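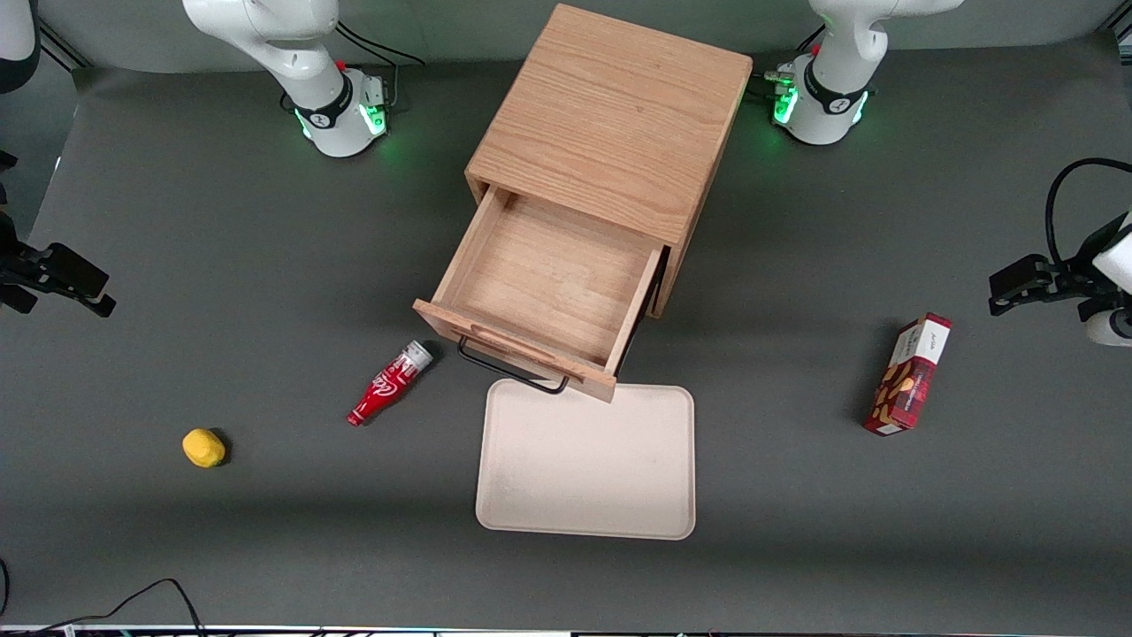 A wooden drawer cabinet and a tray on a dark gray tabletop.

Home Shop Waxes & Oils Brushes Refills Cart Contact

Ruppert Drawer Wax, 3 oz tin

I started making this wax for my own sticky drawers, and it's still the thing I sell the most of! It's a hard paste of beeswax and carnauba with a little orange oil so it spreads, and it goes on the parts you don't see – the runners, the bottom edges of the drawer sides, the strip of wood the drawer rides on. You can use it on the outside too if you like a low shine, but test a spot first (pale woods go slightly warmer).

Pull the drawer all the way out and wipe off the old gunk with a dry rag. If someone before you used candle wax or bar soap, scrape that off, it gets gummy and mine won't stick over it. Rub on a thin coat, wait 20 minutes or so, then buff it hard with an old T-shirt. Most drawers only want one coat. My kitchen ones get done every March and I've never needed more than that.

A tin goes a long way. Woo-jin Han, who runs the repair bench at Tuston, did 29 drawers out of one tin and sent it back to me with a scraping left in the corner, so I refilled it for him.

Things people email me about: yes, it's fine on plywood. No, it won't help a drawer that has swollen up in humid weather – you'd need to let it dry out and maybe plane it a hair. It doesn't do anything useful on metal slides either, get the Trurisen dry lube for those. And please keep it off anything you plan to paint or glue later, you'll be sanding forever.

The smell is orange for a day or two and then mostly honey. I love it, my sister can't stand it, so there's also an unscented version at the same price.

Tins are poured in Ustden in small batches and the lid is a tight one (a spoon handle gets it open). Refill pucks fit the same tin and ship flat in a padded envelope.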